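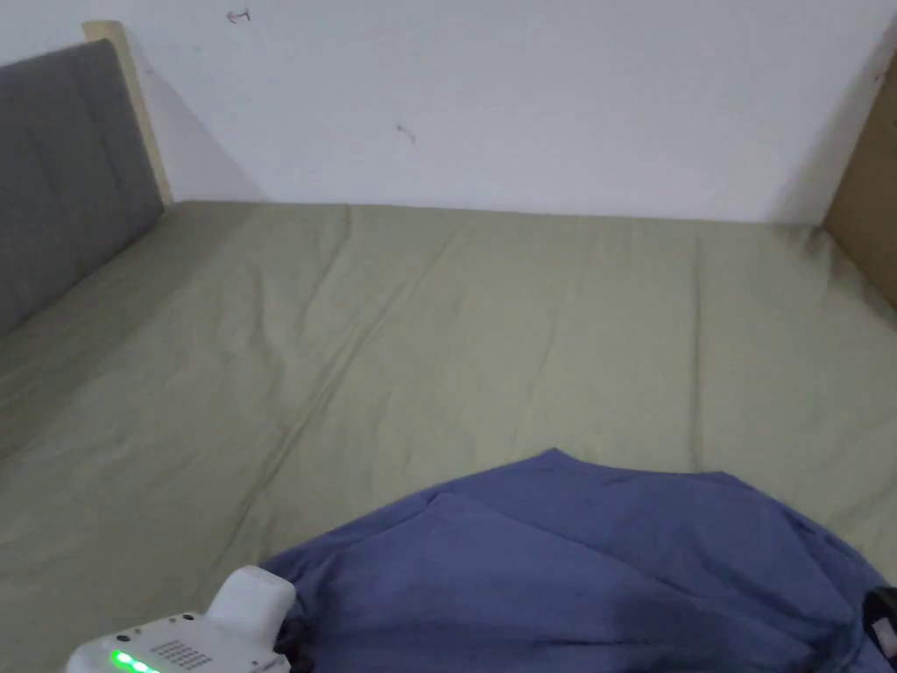
Allein wohnen: Sicherheits-Check für die eigene Wohnung, Stand September

Die Liste gehe ich zweimal im Jahr durch, seit ich in Drurkivero allein lebe und kaum noch Besuch bekomme. Ich bin gern allein. Es merkt dann aber auch keiner, wenn etwas schiefgeht, und darum geht es bei den meisten Punkten.

Bewertung: o.k. / Mangel / offen

1. Tägliches Lebenszeichen
Status: o.k.
Kommentar: Läuft über Gondis. Ich tippe morgens bis 9:30 Uhr auf den Knopf, sonst bekommt meine Schwester eine Nachricht. In der Statistik stehen 205 Meldungen, zwei davon zu spät. Beide Male hatte ich verschlafen.

2. Zweitschlüssel außer Haus
Status: o.k.
Kommentar: Liegt bei der Nachbarin im Erdgeschoss. Schlüssel ausprobiert, sperrt. Wichtig bei älteren Türen: Steckt innen ein Schlüssel, geht es von außen unter Umständen nicht. Also abends abziehen und an den Haken hängen.

3. Notfallblatt an der Innenseite der Wohnungstür
Status: Mangel
Kommentar: Telefonnummer der Hausarztpraxis veraltet, Blutdruckmittel fehlt. Neu schreiben, groß und mit dunklem Stift.

4. Rauchmelder
Status: Flur o.k., Schlafzimmer o.k., Wohnzimmer Mangel
Kommentar: Der im Wohnzimmer gibt beim Prüfknopf nur ein schwaches Piepen. Batterie getauscht, keine Änderung. Austausch bei der Hausverwaltung gemeldet.

5. Telefon nachts erreichbar
Status: o.k.
Kommentar: Ladekabel am Bett verlängert. Vorher lag das Gerät nachts in der Küche.

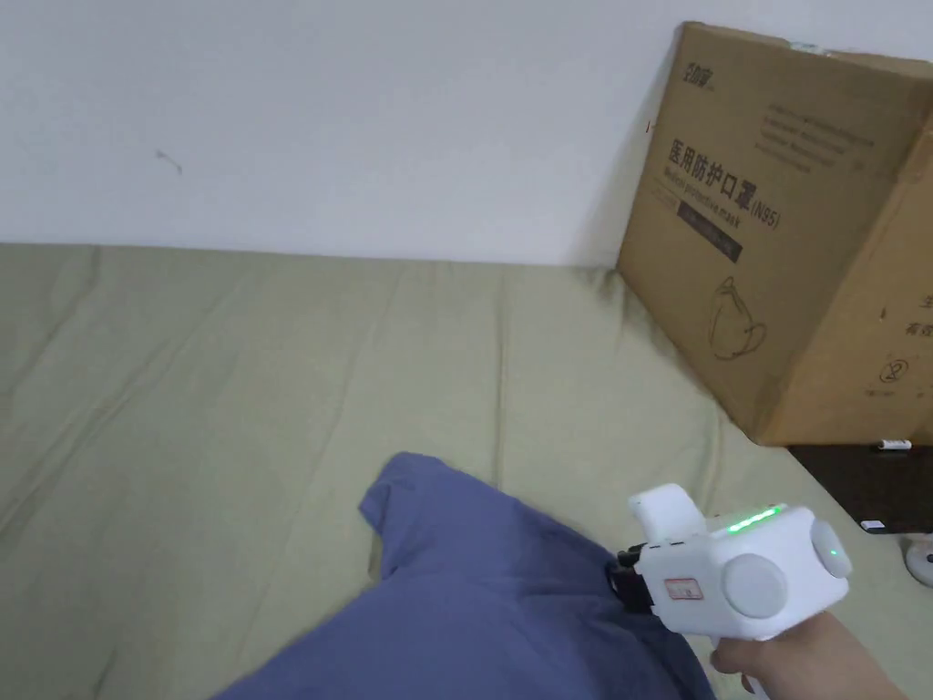
6. Weg vom Bett zum Bad im Dunkeln
Status: offen
Kommentar: Nachtlicht von Min bestellt, noch nicht geliefert. Bis dahin bleibt die Flurlampe an. Der Läufer im Flur ist weg, über den bin ich im Frühjahr gestolpert.

7. Badezimmertür
Status: o.k.
Kommentar: Wird nicht mehr abgeschlossen. Das Schloss lässt sich von außen mit einer Münze öffnen, trotzdem.

8. Herd und Bügeleisen
Status: o.k.
Kommentar: Abschaltautomatik für den Herd eingebaut, hat 79 Euro gekostet. Bügeleisen nur noch an der Steckdose mit Zeitschaltuhr.

9. Bargeld und Vorrat
Status: o.k.
Kommentar: 200 Euro in kleinen Scheinen, Wasser und Konserven für gut eine Woche. Zwei Dosen abgelaufen und ersetzt.

10. Jemand, den man anrufen kann
Status: offen
Kommentar: Steht in keiner amtlichen Liste, bei mir schon. Auf dem Zettel waren fünf Namen. Mit zwei davon habe ich seit Jahren nicht gesprochen - gestrichen. Einer ist nach Imarport gezogen und könnte im Ernstfall zuhören, aber nicht vorbeikommen. Bleiben die Schwester und die Nachbarin. Für einen Sturz reicht das. Für einen langen Winter weiß ich es nicht.

11. Haustür und Briefkasten
Status: o.k.
Kommentar: Nur der Nachname am Schild. Bei längerer Abwesenheit leert die Nachbarin den Kasten.

Zu erledigen: Punkte 3, 4, 6 und 10. Nächster Durchgang im März.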